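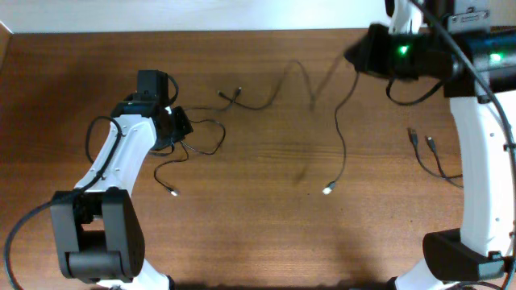 The usual way to judge a demonstration set is by its size, and the usual way to improve one is to make it bigger. I think both habits are wrong for cable work. A cable has no fixed shape, so two episodes that begin with the same instruction can begin from states that share almost nothing. On a table like this one, with thin black cables lying in loops between two arms and USB connectors pointing several ways, the starting layout decides most of what the operator has to do. A connector whose tip already points at the gripper is an easy pick. One lying behind a loop of its own cable is a different task under the same name. A count of episodes treats the two as equal.

At Flallum we kept a set of 1,220 episodes for a two-arm cable task, which we called Yaman. Siiri Kuusisto went through it in February and sorted the episodes by starting layout. She found that 715 of them began from layouts an operator would call tidy. The operators had done nothing improper. They were asked to reset the table between episodes, and a person resetting a table straightens things. The policy trained on that set did well from tidy layouts and poorly from the rest.

We then collected 340 new episodes under a stricter rule. The reset was done by a second person, who worked from a printed card and was not told which arm would move first. Petro Didenko wrote the cards. Some call for crossed cables, some for connectors close together, and some put everything within reach of only one arm. Training on the new episodes alone gave better results on crossed cables than training on the old set, at less than a third of the size.

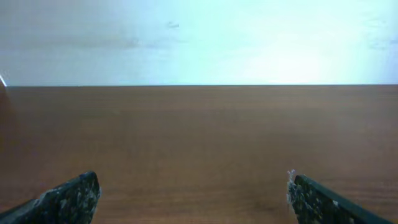
The objection I hear most often is cost. A scripted reset is slow. Busisiwe Baloyi, who schedules our operators, puts it at twice the time of a free one, and she would prefer to spend those hours on more episodes. I accept her figure. I do not accept that the hours are comparable. An hour spent recording what the set already holds is cheap only on the invoice.

A second objection is that operators need freedom, and that a policy learns robust behavior from natural variation. This is true of motion. Different people grasp a connector differently, and I would leave that alone. It is not true of layouts, where free choice gave us less variation — the same few arrangements, repeated by people who had found them comfortable.

Failed grasps should stay in the set too, provided the operator recovers. We used to cut them. A policy that has never seen a missed connector has no example of what to do after missing one, and it will miss. We now mark the miss and the recovery as separate segments and keep both.

None of this needs new hardware. It needs a field for the starting layout in every episode record, filled in before the arms move, and a report that lists episodes by layout ahead of the total. We added the field to Jaleck, our logging tool, and made it mandatory. Older episodes without it are still in storage, and we no longer include them in the published count.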